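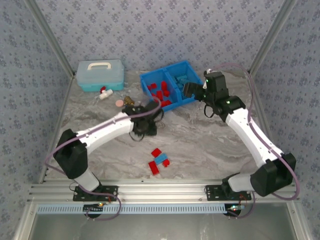

Module 4: Storage and Care of Small Household Collections
Handout for Session 2
Issued 1 April 2019

Purpose of this handout

These notes accompany the second session of the module. They cover the places in which small domestic objects are kept, the records that should go with them, and the routine checks expected of a collection of modest size. Students should read them before the session and bring them to the practical class. The notes on textiles issued with Session 1 remain in force and are not repeated.

1. What is meant by a small household collection

For this module, the term covers groups of objects that were made or bought for use in the home and later kept together by a museum, a society or a family. Buttons, sewing tools, toys, kitchen fittings and dress jewellery are typical. Such objects are often of mixed materials, and a single box may hold metal, bone, glass, paper and early plastics.

The Stalach collection, used as the main case study, contains 3,271 objects, of which 1,773 had no individual record when the last survey was made. The remainder were recorded on cards by several hands, and the cards do not agree with one another on the names of common things. A "tidy" on one card is a "tray" on the next.

2. The room

A store need not be purpose-built. It should be dry, dark when not in use, and free from sudden changes in temperature. Outside walls, roof spaces and rooms with water pipes overhead are to be avoided where there is any choice. The Nidport store, a former schoolroom, meets most of these conditions but has large windows on the south side, which are now fitted with blinds.

Relative humidity for mixed collections should be kept steady. A room that stays at one reading through the year, even a slightly high one, generally does less harm than a room that rises and falls each day. Iron and other metals are an exception and should be kept drier than the rest where space allows.

3. Boxes and containers

Containers should be rigid enough to stack and shallow enough for the lowest layer to be seen without lifting the upper one. Card boxes should be acid-free. Where plastic boxes are used, polypropylene and polyethylene are acceptable; PVC is not. Lids should close but need not seal. A sealed box holding an object made of cellulose nitrate or cellulose acetate will trap the vapour given off as the plastic breaks down, and will speed the damage both to that object and to its neighbours.

Each container carries a number on one short end and on the lid — the same number in both places. Lids and bases are often exchanged by accident during practical classes.

Small objects are separated within the container by trays, folded tissue or cut foam. Cotton wool must not be used in direct contact with objects, as the fibres catch on rough edges and hold moisture. Rubber bands, adhesive tape and metal paper clips are likewise excluded.

4. Records

The least that a record may contain is as follows:
Object number
Simple name, taken from the agreed list
Material, where known
Longest dimension in millimetres
Condition, in one line
Container number
Initials of the recorder and the date

The agreed list for this module is the Oyelaran word list, which has 590 terms. Where an object cannot be named from the list, students should write "unidentified" and give the material. Guesses at use or period belong in the notes field and should be marked with a question mark.

5. Checks

Containers are opened and checked twice a year. The checker looks for insect remains, new dust, sticky or weeping surfaces, a smell of vinegar or camphor, and any powder that was not there before. Findings are entered on the sheet even where there is nothing to report. A blank line cannot be told apart from a check that was missed.

The next full check at Nidport takes place in July.

6. Preparation for the practical class

Students will work in pairs and complete 36 records between them, using containers from the Flirnent loan series. Pencils only are permitted at the tables. Nitrile gloves will be supplied for metal objects; for glazed ceramics, clean dry hands give a safer grip.

Completed sheets are to be handed in at the end of the class. Marks are given for consistent use of terms and for accurate container numbers.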